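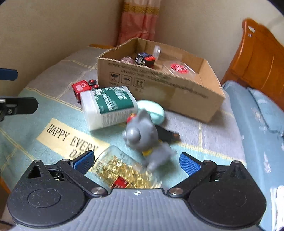 Bed, spare room: capsules, cat, truck, box not yet full.

2/16/20, sorting the odds and ends

Second go at the small stuff. The plan from Skesell was that everything gets laid out on the bed, grouped, and then boxed by group. I said at the time I didn't believe in the groups and I still don't. A jar of soft-gel capsules is medicine cupboard, fine. The bottle with TOOTH on the label is bathroom, I suppose. What is a grey plastic cat in a yellow collar? The sheet has seven headings and the cat fits none of them, so it will go under "misc", along with half of what we own.

Box: low-sided cardboard, the sort with fragile, keep dry and this way up printed on it. I put no faith in the symbols. A box doesn't get stronger for having a wine glass drawn on it. In it so far, one black and red toy vehicle, the pinkish wrapped thing, the small clear cup, the round tub with red on the lid. The cup is standing upright with nothing round it and I would bet against it. Wants paper, or wants to go inside something else.

Red truck (TS on it) should go in with the other vehicle. Measure it against the box first, the sides are low and I don't want wheels sticking up if we are stacking.

Jar: lying on its side is all right on a bedspread, not in a box. Capsules are heavier than they look in quantity. Label says 200 on ours at home but I have not checked this one and won't write it on the list until somebody has.

Bed as a work surface: poor. Soft, everything rolls to the middle, and the small red cap is exactly the kind of thing that ends up under the pillow. The yellow grid on the cover was supposed to help with laying out in rows (Pundeck's idea). I can't see that it has made anyone put anything in a row. Would sooner have the table back.

To do:
- find which bottle or tube the red cap belongs to, if any
- pad the cup
- decide on the pale green rounded thing, possibly a compact case, see if it opens before listing it
- ask Feltudel if they want the lists on paper or typed. They have had 2 lots from us and answered neither
- try one box packed by size only, no groups, and time it against this one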